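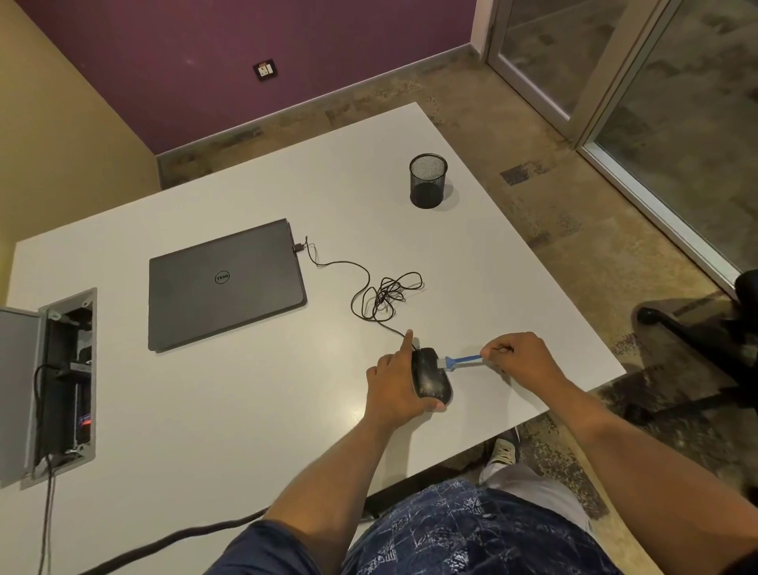 Let the woman at the market keep her stall

My aunt by marriage, Eglė Mets, opened her alterations shop in Culleck when she was fifty-eight, with a second-hand overlocker, a rail of hangers from a closing-down sale and a loan from her brother that she paid back in envelopes. I mention her first because I have been thinking about her all summer, and because whenever somebody tells me what women who start small businesses need, I find myself holding it up against Eglė to see whether it fits. Mostly it doesn't, I'm afraid.

What set me off was a leaflet. It came through the door in May, on very nice thick paper, and it invited "female founders" in our part of the world to apply for a place on a growth programme. There would be mentoring, there would be a pitching day, and at the end of it the best of them would stand up in front of investors and ask for money. I have nothing against any of this. I went along to the information evening, and the people were kind and the biscuits were good. But I looked round the room at the women who had come, several of whom I have bought things from, and I thought that most of them were being offered a ladder when what they had asked for was a floor.

Take Rūta Rebane, who makes felt slippers in what used to be her dining room (the table is still in there somewhere, under the wool). She sold 281 pairs last year, nearly all of them between the first frost and Christmas. She was asked that evening how she planned to scale. Rūta is a polite person and she said she would have to think about it, but on the walk back to the bus she told me she had thought about it years ago. She doesn't want to scale. She wants to sell a few more pairs in spring, when people have gone off slippers, and she wants the wool to arrive when the supplier says it will. She would like one person at the council who picks up the telephone. None of those was on the leaflet.

I do understand why the programmes are built the way they are. A woman who goes from a kitchen to a factory with forty staff makes a lovely story, and you can put her on a poster, and whoever paid for the mentoring can point to her. I have clapped for women like that and meant it. The trouble is that we have come to treat the poster as the whole point, so that anyone who stays the size she is gets spoken of a little sadly, as though she had stopped halfway up the stairs. I have heard a shop that fed a family of five for a generation described as "a lifestyle business". I wonder whose lifestyle they had in mind! Eglė was at her machine by seven most mornings.

There is a man in our town, Aigars Sepp, who ran the hardware shop by the bridge until his knees gave out. It never grew. It had the same counter and the same one assistant for as long as I can remember, and when he retired the local paper gave him half a page and called him a pillar of the high street. Quite right too. I would only ask why the same shop, kept the same way by a woman, so often gets called a hobby. Aušra Grigaitė does the books for a good many of the small traders here and she has a sharper way of putting it than I do. "With the men they ask what he turned over," she told me. "With the women they ask if she enjoys it."

Aušra is the one who made me look at the money properly. The market hall on Daher Street charges 171 a month for a permanent pitch, paid in advance, three months at a time. If you have savings or a husband with a wage, that is an irritation. If you have neither, it is a locked door, and it is locked against exactly the sort of woman the leaflet said it was looking for. Letting people pay by the month would cost the hall next to nothing. Letting two people share a pitch and split the days would cost it nothing at all, and I know of four who asked and were told the form only had room for one name.

The form only had room for one name. I have turned that over in my mind a good deal, usually while washing up, and I think it explains more than any number of talks about confidence. We are forever being told that women lack confidence in business. I have met Rūta haggling over fleece, and I can report that she has plenty. What she lacks is a form with two lines on it.

The other side has an argument, and I should be fair to it, especially as it was put to me over a very decent lunch by Žydrūnas Siliņa, who runs Trikport, a small lender that has put money into several firms started by women. He says that if you spread help thinly over everybody, you end up with a great many tired people and no employers. One firm that takes on thirty workers does more for other women, he says, than thirty who each work alone until their eyes go. He gave me the case of Udimport, which began with two sisters bringing in buttons and zips, and which now has a warehouse and a proper pension scheme. I had no quick answer to that, and I ate my pudding rather quietly. A pension is no small thing. Eglė hasn't got one to speak of.

But I have come round to thinking that he and I are talking about different stages of the same road. The Udimport sisters started on a market pitch. They had it for 11 years before they needed so much as a van. Had the form been a little stricter or the rent a little steeper in those days, there would have been no firm for anyone to lend to. You can't pick winners from a field you have fenced off, and the way to get more sisters with warehouses, if that is what you are after, is to make it easier for all sorts of women to be small for a good long while. Some will grow. Rūta won't, and she'll go on paying her taxes and keeping our feet warm, and I can't see that we have been cheated.

So I have written to the council, and I would encourage anybody who buys from these women to do the same (it needn't be a long letter, though mine was, as my husband pointed out when he was sent for a second stamp). I asked for monthly rents in the hall, and for shared pitches. I asked for the trading office to stay open one evening a week, so that people with children or a day job can get to it before it shuts. And I asked, more shyly, whether the next growth programme might set aside a little of its budget for women who don't intend to grow, to help with a repaired machine or a winter's heating or a few hours of Aušra's time.

I have had a reply acknowledging my letter. It was addressed to my husband.

Eglė, meanwhile, is taking in the waist of my grey coat, and says I can have it back when she has finished the school skirts, there being a queue.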